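Timcombe Community Help > Workshops and Units > Floors

Pale grey floor paint lifting near the yellow barrier

Asked by Tichý, January 25, 2022
Views: 2,989

We have a 170 square metre unit with a concrete floor. It was painted pale grey in November and is already coming up in patches along the barrier, where the pallet trucks turn. The rest is fine. Do I have to strip the lot or can I patch it? One coat, roller, no primer.

4 replies, 2 shown

Danica Kopecký
Patch it. Scrape back until the paint stops lifting, sand the edges, degrease, rinse and leave it to dry properly. Then prime the bare concrete and put on two thin coats. Keep trucks off for 4 days, longer if the unit is cold. The patch will look a bit darker for a while.
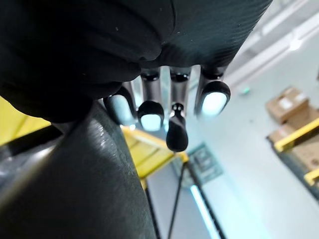 Pale grey under bright lights also shows every tyre mark, so I would go a shade darker on the turning area and finish it in a straight line. Mask the foot of the barrier first. Yellow is a pain to touch up.

Zenlow
had same thing, gave up and put rubber mats down. ask the landlord first

Marked as solved by Tichý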